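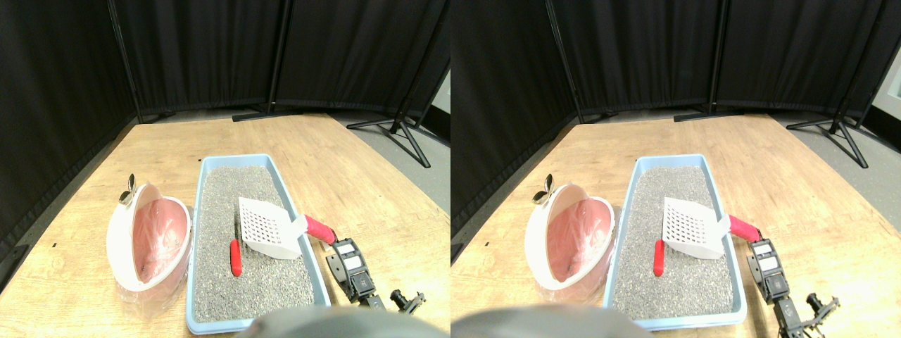 Holding winter squash for restaurant accounts – humidity control in a converted room

Forum: Direct Market Growers > Storage and Handling
Started by rowcover_b, 3 October 2025

rowcover_b
We have 3000 pounds of squash coming out of the field, mostly butternut and kabocha with a few bins of delicata. Two restaurants in Civinton have asked for steady weekly deliveries through the winter. Martens wants butternut of an even size for soup. Dileo wants kabocha and will take whatever we have.

The room is an insulated bay in the packing shed, 1662 cubic feet, concrete floor, one exterior wall. I can hold it at 50 degrees with a window unit and a small electric heater on separate thermostats. Humidity is the problem. With the door shut it climbs past 80 percent overnight and stays there. Last year I lost most of the kabocha to stem-end rot before the holidays.

I'm looking at a Bestach dehumidifier with a built-in drain pump. Does anyone run one at that temperature? The manual lists an operating range but says nothing useful about output at the low end.

kettle_hollow
Compressor dehumidifiers lose a lot of capacity as the air cools. The rating on the box is measured in a much warmer room than yours. At 50 the coil runs below freezing, frosts over, and the unit spends a good part of each hour in defrost. It will still pull some water, but size it well above what the chart says.

A desiccant unit does better in that range. It also puts heat into the room, so your window unit may have to work against it on mild days. In cold weather the heat is useful.

Did you cure the kabocha last year? You didn't mention it.

rowcover_b
Cured everything in the greenhouse for ten days, kabocha included. Daytime highs in the 80s, doors open, fans on.

kettle_hollow
That could be a large part of your loss. Kabocha doesn't need the heat the way butternut does, and ten days of it costs you storage life. I dry mine in the shade with a fan until the stems are corky and then move them straight to storage.

Baoshan Zeng
I'd disagree with the last post in part. We have cured kabocha warm for years with no more rot than the uncured lots. The fruit that failed was cut with short stems or picked after a cold rain. I would look at the harvest before changing the curing.

On the humidity, target the range of 50 to 70 percent and stay off both ends. Below it the fruit loses weight and the necks on butternut go pithy. Above it you get mold on the stems first and then on any scuffed skin. Where is your sensor mounted? If it is on the wall by the door it is telling you about the door.

rowcover_b
Sensor is on the interior wall at head height, away from the door. I'll hang a second one at bin level in the back corner and compare.

Stems were mixed. Two people on the crew were cutting short because the long ones were puncturing other fruit in the bin.

dry_ridge_farm
Before you spend money on a machine, check the floor. Tape down a square of clear plastic sheeting, all four edges, leave it overnight. Water on the underside means the slab is your moisture source and no dehumidifier will keep up cheaply. Ours was wet. We put down a vapor barrier with plywood over it and the readings dropped about 15 points.

Also, are the bins on pallets? Solid-sided or slatted? Air has to go through the stack and not only over the top of it.

rowcover_b
Pallets, yes. Slatted for the butternut. The kabocha was in solid plastic bins with drain holes, filled to the top.

dry_ridge_farm
Then I'd put money on the bins. Four layers of kabocha in a solid bin is its own climate. Fruit respires, the moisture stays put, and your wall sensor never sees it. Two layers in bulb crates works for us. It takes up a lot more floor, but at your volume you should have the space.

kettle_hollow
Agree on the bins. Still don't agree on warm curing for kabocha, but the only way to settle that is to split a lot, half and half, same field, same cutting day, and weigh the culls.

Baoshan Zeng
A split lot is fine with me. Keep the stem length equal between the two halves or the result means nothing.

One point on the accounts. Sell the delicata first. It has thin skin and will not hold like the others no matter what you do with the air. Kabocha next, and the butternut last. If Martens wants a uniform size, grade at the time you fill the crates and label by size and cutting date. Grading again in January means handling every fruit twice, and every scuff is a place for rot to start.

rowcover_b
Update. Plastic sheet test on the floor came up dry at two spots, damp on the underside at a third near the exterior wall. Bin-level sensor in the back corner reads nine points higher than the wall sensor with the fan off, three points higher with it on.

Plan for now: kabocha into crates two deep, box fan on low around the clock, nothing stored within two feet of the exterior wall. I'm holding off on the Bestach until I see a full week of numbers. Cutting crew has been told three-inch stems on everything. I'll run the split lot on kabocha with four crates each way.

dry_ridge_farm
Put the fan on the floor pointing along the wall, not at the crates. Direct air on one face dries that side out and leaves the rest alone.

kettle_hollow
Post the weights when you have them, including the shrink on the sound fruit. Cull counts alone won't show what the heat is doing.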